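Nov 9, 2023
Stosten road cores, notebook entry

Back in the materials room after the site visit. Writing this up before the numbers get mixed with the Wultano set.

We cut 17 cores from the new Stosten to Plurura road, all from the stretch the contractor handed over in September. The state works office wants an independent check on layer thickness and air voids before it signs off the next payment. Brynhildur Bjarnason did the marking out and kept the chainage sheet. I ran the drill and the traffic cones.

Spacing was as planned except at the culvert, where the headwall drawings and the painted marks did not agree. We went with the painted marks. If anyone compares our sheet with the contractor's, expect an offset there until we have the corrected drawing. I have asked for it.

Thickness first, since that was quick. Four caliper readings per core at quarter points, averaged. Wearing course is inside tolerance everywhere on the left lane. On the right lane, two cores came up thin, both on the outside of the long bend past the Bang junction. They are next to each other on the sheet, so I doubt it is a measuring problem. Brynhildur repeated the readings without looking at mine and got the same result within the caliper error. The likely story is the paver running low on the superelevated side, but that is a guess and it stays out of the report for now.

Bond between layers: most cores came out of the barrel in one piece. Core 6 parted at the tack coat. The face was dusty and had very little binder on it. I don't want to read much into a single core, and the barrel did jam for a moment on that one, so the drill may have done it. Marked as "parted during extraction" on the sheet, no cause given.

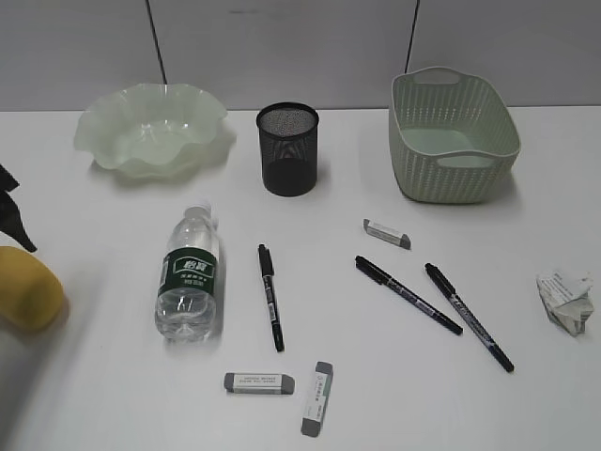 Density work started after lunch. Dry weights are done for the first half of the set. The rest are still giving up water from the cooling, and I want two matching weights before I call any of them dry. Last time we rushed this on the Wultano samples and had to redo most of the table.

Bath temperature was drifting early on. I moved the thermometer away from the inlet and it settled. Anything weighed before that has a W next to it in the book and should be done again. The balance was checked against the standard masses before we started and again at the end, no change.

Base layer: Brynhildur dug two small pits on the shoulder for moisture and grading. Bag tags match the sheet. Material looked clean, a bit coarse at the top of the second pit. Both bags go in the oven tonight. Please don't put anything else on the lower shelf.

Talked on the phone with the works office. They asked whether we could give a pass or fail by the end of the call. I said no. They will get the thickness table first and the void results when they are finished, with the method written out. They also asked about the drainage on the Bang side, where shop owners have complained of water standing at the curb. That is outside our scope, but I said we would pass on the levels we took there. The low point is at chainage 555, and the nearest inlet is uphill of it. Someone should look at that before the rains, whoever's scope it is.

Core holes were all filled with cold mix and tamped in layers. The one nearest the bus stop settled a little while we were packing up, so we topped it off. Worth a look next time either of us drives through.

To do:
Finish dry weights, second half of set
Repeat everything marked W
Sieve the two base samples
Ask contractor for paver logs on the right lane, long bend
Get corrected culvert drawing
Order a new core barrel — the teeth on this one are nearly gone, and it was slow going from core 12 on
Copy the chainage sheet to the shared folder, Brynhildur has the original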